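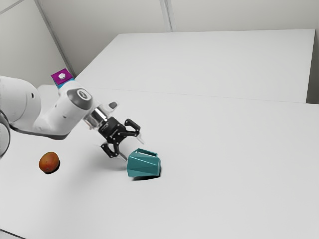

Figure 1. Simulated tabletop, fingers open beside the container.

3.1 Reporting rules for simulated trials

We have come to feel, after a good many friendly arguments, that a simulated trial deserves the same careful write-up as one on a real bench. The Nirkero rules, which Shota Sekiguchi drafted for us in October, therefore ask for the starting pose of every object, and a tipped-over container like the teal one in Figure 1 must be logged as tipped, with the direction its open top faces. Of our 3,491 trials, 31 lacked this entry and were left out.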